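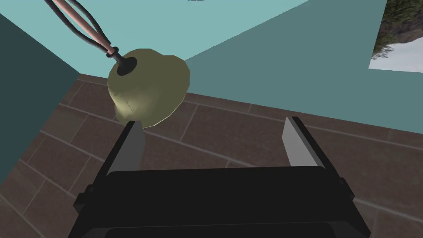
Gripper with two gray-tipped fingers, computer rendering.

About Prostance
November - by Akua Ankrah

Prostance is a live music webzine based in Stetanham. We cover club shows, small tours and the odd festival, and we run 5 concert reviews a week. Our home venue is the Quansah, which holds 700 people standing.

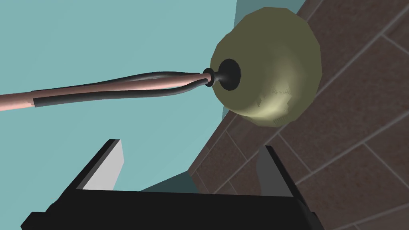
Lertchai Rungrueang wrote to us that he reads the setlists first and the review later - plenty of readers do the same. We post them the same night when we can.

Bands can send tour dates through the contact page.

12 comments | 31 shares
Contact | © Prostance | Back to top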